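Greltitz Building Notes
Thread: levelling a timber floor before a kitchen refit. 12th October
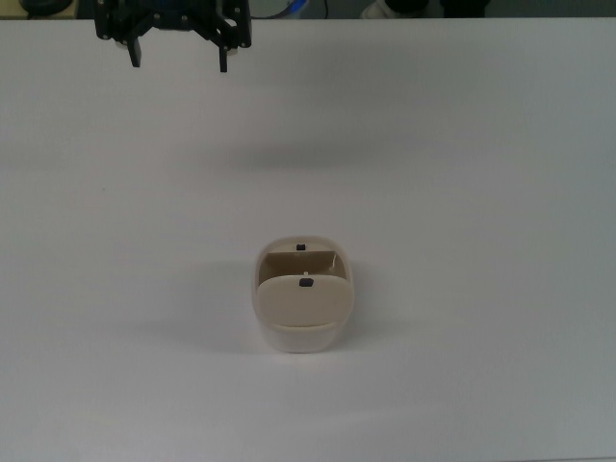

Black gripper, open, over a white tabletop.

1/ The job at Endlow is a ground-floor kitchen with suspended timber joists. The floor falls 20 mm from the back door to the chimney breast. The units can't go in until that is dealt with.

2/ Lift the boards first. Check joist ends for rot where they enter the wall. Two at Endlow were soft for the last 500 mm and have been cut back and doubled up with new timber, bolted through.

3/ Set a laser line at the highest joist and mark every other joist from it. Work from the marks. A spirit level moved along in steps will add up its own errors over a 4,000 mm run.

4/ Sister the low joists with straight, dry timber fixed to the side, top edge on the line. We don't use packers on top of joists. They split, they creep and the floor squeaks within a year.

5/ Deck goes down glued and screwed, joints staggered. Leave a gap at the walls for movement. Tolerance we work to under a straight edge is 3 mm.

6/ Asked about Sisau: same method, but that floor is solid, so no. Different thread.

7/ Wuisan has the same fall in the hall. Airbricks on the north side there are blocked with render and will be opened up before any boards go back.

8/ Cost question: timber is the small part. Most of the bill is labour for lifting and refixing.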